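Workshop notebook, back room
5 June 2026

Drying rack, continued from the May pages. I said I would stop writing about the clip rack. I have not stopped writing about the clip rack.

For anyone who skipped May: the rack is what we hang gloves, polishing cloths and the small sample swatches on after a wash. The old one was a string. The string was fine until the swatches got heavier, at which point it became a sort of hammock and everything slid to the middle and dried in one lump. Stedard lost a whole set of swatches that way and we had to wash them again, which is how I got the job of sorting out something better.

So: coated rod, loops, metal clips hung in the loops. The Plasetti order was supposed to be all one kind of clip. It came in two bags with different paperwork and the same part number, and I mixed them on the bench before reading either sheet. My own fault. I have now spent more time on clips than on the Kamach hinges, and the Kamach hinges are what we get paid for.

Things I wanted to settle today:

Do the pale tips leave a mark? Bare metal jaws leave a row of tooth prints in wet cotton that does not come out with ironing (see May, the page with the coffee ring). With the soft tips on, I hung 19 swatches one after another overnight and got no prints on any of them. One had a faint line, but that one had a faint line before it went up. I wrote that down at the time, for once.

Do the tips stay on? Mostly. They loosen if you pinch from the side and pull down, and everybody pinches from the side and pulls down. I tried putting up a note. The note is now hanging from a clip, face to the wall.

Does the rust matter? I think yes. Sieglinde thinks it depends. We'll get to that.

Spacing. A glove takes up more room than you'd guess, so with every loop in use they touch at the cuffs and the cuffs stay damp. Leaving a loop free between gloves cures this and also cuts the rack nearly in half, which makes me wonder what I paid for. Swatches are narrow and don't care. 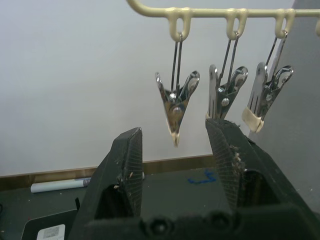
Clips on their loops, nothing pegged in them.
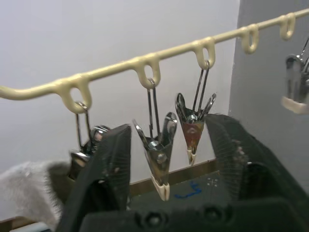
Sieglinde Wiegand read this far over my shoulder and wants it on record that the brown on that clip is only on the outside of the body, that the coil is what fails, and that she has had the same sort of clips over her own sink for years with worse on them. She would wipe it with oil, wipe the oil off again, and keep it for rags. She also thinks I should stop ordering from whoever is cheapest, and she underlined that part with her finger.

Fine. My objection is that oil on a clip ends up on a swatch, and a swatch with oil on it goes to Meinecke and comes back with a letter. So the compromise: anything with brown on it gets a dab of paint on the lever and is used for rags and gloves only. Swatches get clean clips. If you can't find a clean clip, lay the swatch flat on the mesh like we did before we had ideas.

Costs, for whoever asks. The Plasetti bags came to 187 including shipping. I checked our year-to-date on small hardware while I was in there and it stands at 1,401, most of it hinge pins, so the clips aren't the scandal I was hoping for. We have 32 clips counted in as usable, from both bags together. I put the bad ones in the jar with the lid that doesn't fit.

About the hangers. The thin wire part is the weak point in my opinion, never mind the coil. If you squeeze it too hard to get it into the loop it stays squeezed, and then it jumps out the next time somebody takes a glove down in a hurry. Open it only as far as you need. If one has gone flat, bend it back once with the round pliers. Once. After the second bend I have had them snap, and the piece goes behind the bench, where there is now a small collection.

I also tried hanging a full wet apron off two clips to see what would happen. It held for the length of a phone call. Then one clip let go and the apron swung and wiped the wall for me. Aprons go on the hook by the door, as they always have, and I'm sorry I got curious.

Still to do:
Paint dab on the brown ones (the blue is dried out, use the yellow).
Order spare tips on their own if Plasetti will sell them on their own. Ask before assuming. Last time I assumed.
Turn the note around.
Try the cuffs again with the gloves hung by the fingertips. Sieglinde says the water runs down into the cuff that way and they'll take twice as long. She's probably right, but I've already cleared the loops for it.
Kamach hinges.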